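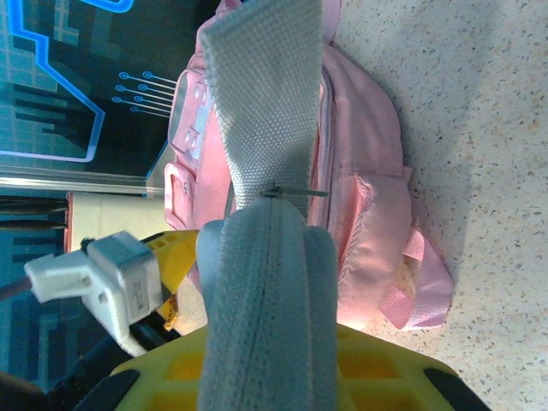 Print this page | E-mail this page

Backpack repair and refill project: spring progress report
To: Els Kuipers, Aerts Fund
From: Evelien Jansen, Curura
2024-04-11

Hi Els,

You asked for "a few pages, nothing fancy," so I'm going to take you at your word and just tell you how it's been going. Numbers first, then the stuff I really want to talk about, which is buckles.

We have finished 119 backpacks since the grant started in September. Finished means cleaned, every zipper run end to end, straps and buckles sorted out, filled with school supplies and handed over to one of the two schools. Another 49 are in the back room at various stages. Some of those only need a wash, and a few of them are going to end up as parts, but I'd rather keep them in the pile for now and see what Roel can do with them.

So, buckles! When we wrote the application we figured zippers would eat up most of the repair budget. I think I even put that in bold. Zippers have been pretty well behaved. Most of them want a good brushing, a rub of wax and a new pull, and off they go. What comes in broken over and over is the hardware on the straps. Side-release buckles with one prong snapped off, ladder locks that have cracked across the middle bar, webbing that has frayed so badly at the end that it slides straight out of the slot. Kids drag these bags around by one strap, sit on them, shut them in car doors. Then the strap won't stay adjusted and the bag gets left in a closet, even though the body of it is fine.

Roel Desmet has become our strap person. He works out webbing widths with a little cardboard gauge he cut himself, and he's sorted all our spare buckles by size into jars, which has saved me from a lot of swearing. His routine for every bag now goes like this: lay it on its side on the counter, pull each strap by hand, look at where the webbing is stitched in, open and close each buckle a few times, then put some real weight on the top loop. If a stitch pops while he's pulling, good, we'd like it to pop here. Gray webbing is what we have most of, by the way, so plenty of kids are walking around with gray straps on bags of some completely different color. I worried about this. Marloes at the school tells me the kids couldn't care less, and one girl asked if she could have two.

We did change one thing from the plan. The application said we'd sew all replacement straps on our own two machines. One of them is great. The other one skips stitches as soon as it gets to three layers of webbing, and we lost most of a month trying new needles, heavier thread, different tension, the works. In the end I moved the heavy strap work to Stistis, the upholstery shop around the corner, and they do a batch for us whenever we've got a boxful. It costs more per bag than we had planned, and it does come out of the supplies line, so please look at that in the budget sheet. I'd like your okay to keep going this way through the end of the school year. The weak machine still does a lovely job on linings and name labels, so it's earning its spot.

Washing has gone fine apart from one bad batch early on, when a red bag bled onto four others. (They all went out anyway, a bit pinker than they came in.) We now wash reds and pinks by themselves, cold, pockets turned out. Drying takes longer than I'd like — the padded back panels hold water for days when the weather is damp — and that is our real bottleneck. We have one rack. Maarten Verbeke thinks he can build a second one that folds up against the wall, and I've told him yes if it stays within what's left in the equipment line.

On the filling side, the Jindness boxes have been a big help. That's the supply kit we order: notebooks, pencils, ruler, glue stick, a pencil case. They come packed flat and go into the main compartment without a fight. The front pocket we leave for the pencil case and a card with the child's name. The smaller bags are a squeeze, though. For the youngest grades I'd like to swap the big notebooks for the half-size ones, and Marloes Verstraete agrees, since her first graders can barely get the zipper closed around the big ones.

Something I didn't expect is how many families have started bringing their own bags in for repair. We never advertised it. A kid gets one of ours, an older brother turns up with his, and he wants to know if we can fix the buckle while he waits. Usually we can, in ten minutes. I haven't counted these in the totals above because they aren't really in the grant, but if you think they should be, I'm happy to start a list.

What's coming up before summer:

Finish the bags in the back room and decide which ones are parts.
Get the second drying rack built.
Order more side-release buckles in the two narrow sizes. We're nearly out, and those are the ones that break.
Write down Roel's strap check on one sheet so somebody else can do it when he's away in the summer.

The budget sheet and receipts are in a separate file. The strap work at Stistis is on its own line so you can find it easily. If you'd like to come by and see the workroom, mornings are best, and wear something you don't mind getting wax on.

Thanks again, Els. Let me know about the strap money when you get a chance.

Evelien

Print this page | E-mail this page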